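Learning to open a drawer, 2,000 attempts at a time
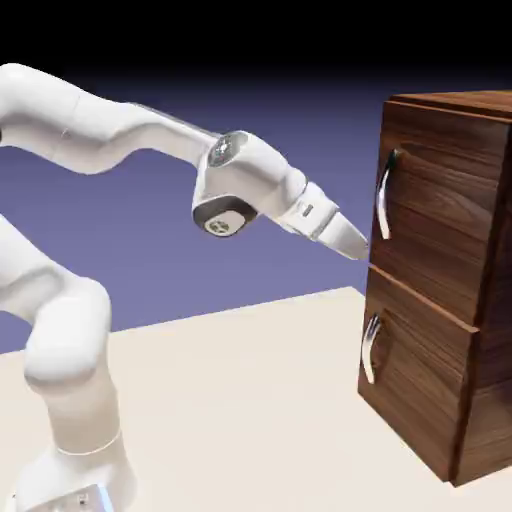 Simulation render: Sesby control software group

At Sesby, the planning software is tested in simulation before it reaches a real arm. The cabinet task, in which the arm must bring its closed fingers to the drawer front and find the handle, has occupied the group since November.

Gladys Mrema leads the work on control. Under her direction the planner was divided into 4 stages, each of which may be halted and replayed separately. A full batch of 2,000 attempts takes almost 24 hours, and the results are passed to Zinhle Mtshali, whose team maintains the perception module, known as Viller.

"An approach that ends slightly to one side of the handle is recorded as a failure," Ms Mtshali explained. "We wish to know whether the estimate was wrong or the path was."

The two modules formerly kept separate logs. They now share a single record, and the replay tool has been made available to partners at Desham. Trials on a physical arm will follow at the Grabowska laboratory.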